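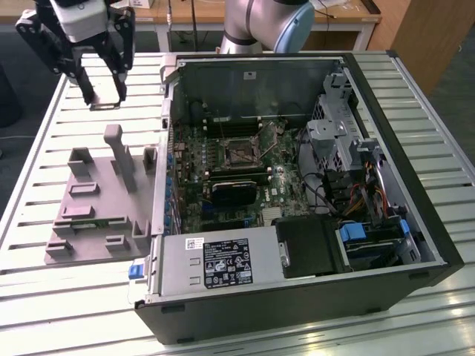 Milton, 19/01/2020

Asitlow Weekender: anyone buying at this price?

hgoh_j
Early tickets are up at 155 for the weekend. Last October it was a one-day thing in a parking lot. I don't see what they've added except a second day and a logo.

rhrytsenko
They've added a second stage. Didenko are headlining and they haven't played this side of the state in years. I'm in.

hgoh_j
Didenko "and more to be announced." I've bought tickets on "more to be announced" before and got a DJ and a cover band.

milton_kf
Capacity is listed as 4,000. Has anyone seen that field? The gate line last time was 50 minutes and that was with a fraction of the crowd. Who is running the door?

rhrytsenko
Same crew as the Ustmont shows, according to the ticket page. Those were fine.

milton_kf
Ustmont is indoors and has toilets.

L. Melnychuk
I was at the October one. Sound was muddy up front, decent by the food trucks. Fun night, but I paid a lot less for it. Single-day tickets are supposed to come later, so I'd wait for those.

hgoh_j
Supposed to according to who? The page says weekend only.

L. Melnychuk
Girl at the Ustmont box office told me. Take it how you like.

rhrytsenko
You guys complain that nothing happens here and then something happens.

milton_kf
I'll stop complaining when I see set times. Refund policy is 2 lines long, go read it before you pay.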